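Privell publishes handling rules for robots in shared kitchens

Privell has published the first edition of its working rules for robot arms which are used in kitchens and tea rooms where people also prepare food. The document has 60 pages and can be downloaded free of charge from September.

The rules were written by Privell together with the engineering office Iordache. They cover three subjects: gripping force, the distance to persons, and the handling of glass. Until now most operators had their own house rules, and these were often kept in the head of one technician.

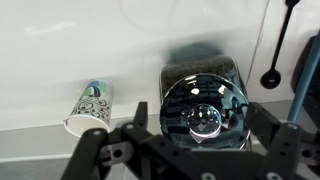

The glass section is the longest part of the new rules. It asks that every object is given a class before the arm may touch it, and that the class is decided by the most fragile part. A glass jar with a glass lid and a domed glass knob, for example, is put in the highest class, also when it is filled. The arm must approach it with open fingers and stop once before closing. Objects that lie on their side within reach, such as a paper cup, must be set upright or taken away by a person first.

"We tested the draft in our own building during 95 working days, and we changed many sentences after it," said Horațiu Toma, who led the writing group. "The stop before closing was disputed – some colleagues found it too slow. We have kept it."

The annex contains a checklist with 214 points for commissioning and a shorter one for the daily start. Operators who already work with the Kundelik procedure may keep their forms, if they add the object classes.

Comments on the first edition are welcome until the end of the year. They are collected by Petrică Nedelcu at Privell, and a second edition will follow when all of them have been answered.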